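Capítulo 4
Mosaicos y teselaciones: el arte de no dejar huecos

Pocas cosas hay tan antiguas y tan vivas en matemáticas como la pregunta que abre este capítulo: ¿qué figuras pueden cubrir una superficie entera sin solaparse y sin dejar rendijas? La resolvieron con las manos los albañiles mucho antes de que alguien la pusiera por escrito, y todavía hoy da trabajo a quienes investigan en geometría. ¡Y se puede empezar a jugar con ella con papel, tijeras y un poco de paciencia!

Llamaremos teselación del plano a una colección de figuras, las teselas, que lo recubren por completo de modo que dos teselas distintas solo compartan, como mucho, puntos de sus bordes. Los casos más conocidos los hemos pisado todos: el suelo de la cocina, la acera, el patio del colegio. En esos ejemplos casi siempre manda el rectángulo, y dentro de los rectángulos, el cuadrado, por una razón muy simple: en cada vértice se juntan cuatro ángulos de 90 grados, que suman los 360 de la vuelta completa.

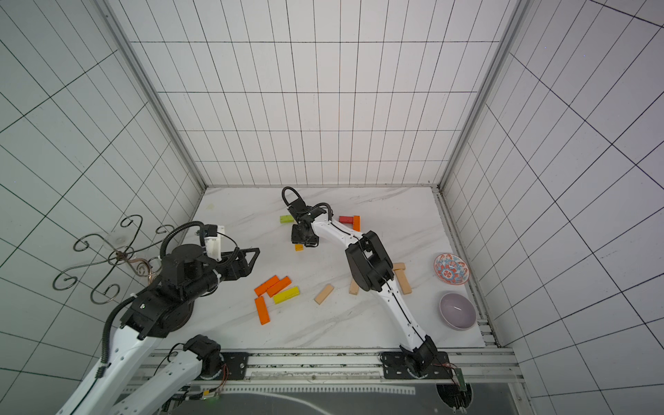

4.1 Qué polígonos regulares encajan

Probemos con otros polígonos regulares. El triángulo equilátero tiene ángulos de 60 grados y caben seis alrededor de un punto. El hexágono los tiene de 120 y caben tres (las abejas lo saben desde siempre). ¿Y el pentágono? Sus ángulos miden 108 grados: con tres sumamos 324 y nos falta un pedazo, con cuatro nos pasamos. Del heptágono en adelante el ángulo supera los 120 grados, así que tres ya no caben y dos no bastan. Quedan, por tanto, tres teselaciones regulares: triángulos, cuadrados y hexágonos. Es un resultado precioso, y la demostración cabe en un párrafo.

Si permitimos mezclar polígonos regulares y pedimos que todos los vértices sean iguales, aparecen ocho más, las semirregulares, que estudiaremos en la sección 4.3. Una de ellas, la de octógonos y cuadrados, es un clásico de los pasillos antiguos.

4.2 La cuadrícula vista de lado

Una cuadrícula mirada de frente conserva sus ángulos rectos. Mirada en oblicuo, las rectas siguen siendo rectas, pero las paralelas pueden converger y los ángulos cambian. Los pintores aprendieron a aprovecharlo: bastaba dibujar bien un suelo de baldosas para que la habitación entera cobrara profundidad. Capucine Masson lo propone como primer ejercicio en su taller de Hevberg, y en una sola tarde sus alumnos llenan la pared de suelos en fuga.
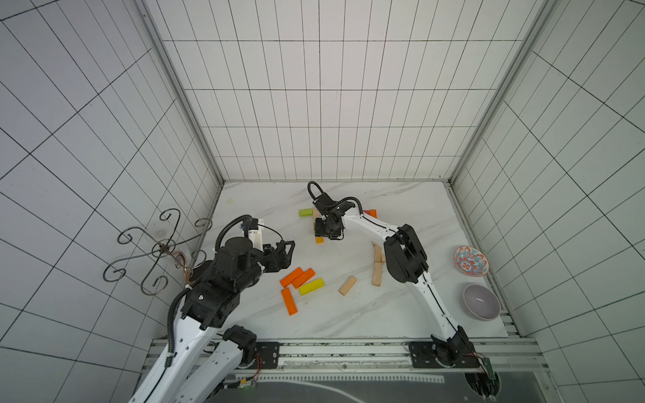

Figura 4.2. Cuadrículas en tres paredes: las baldosas de los lados se ven estiradas e inclinadas.

La proyección altera longitudes y ángulos, pero respeta la incidencia: si tres puntos estaban alineados, lo siguen estando. Volveremos sobre esta idea en el capítulo 9.

Para entrar en calor

1. Recorta en cartulina un cuadrilátero cualquiera, sin lados iguales, y haz 12 copias. Intenta teselar con ellas. (Pista: gira media vuelta alrededor del punto medio de cada lado.)

2. El patio rectangular de la casa Roussel se cubrió con 268 baldosas cuadradas enteras e iguales. ¿Qué dimensiones, medidas en baldosas, puede tener?

3. Dibuja en perspectiva un suelo de baldosas cuadradas y traza las diagonales de todas ellas. ¿Dónde se cortan las que eran paralelas?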